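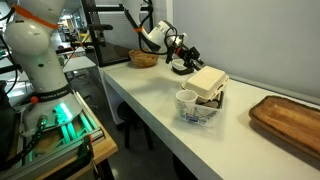 December
By the Prindthorpe Workshop Desk

White work tables show everything, and most of the smudges come off with a damp cloth and a drop of dish soap. Wipe along the length of the table, then go over it again with clean water. Leave any wet spots no longer than 30 minutes.

Scuffs take more work. Rub baking soda paste on with a soft cloth, wait 6 minutes and rinse. Skip scouring pads – they dull a matte top and the dull patch picks up dirt faster.

A round woven bowl at the back of the table is handy for tape, pencils and rags. Empty it once a week and shake the dust out over the trash. For crumbs stuck in the weave, use a dry paintbrush.

Stools go under the table when not in use. Felt pads on the feet wear out, so check them when you sweep.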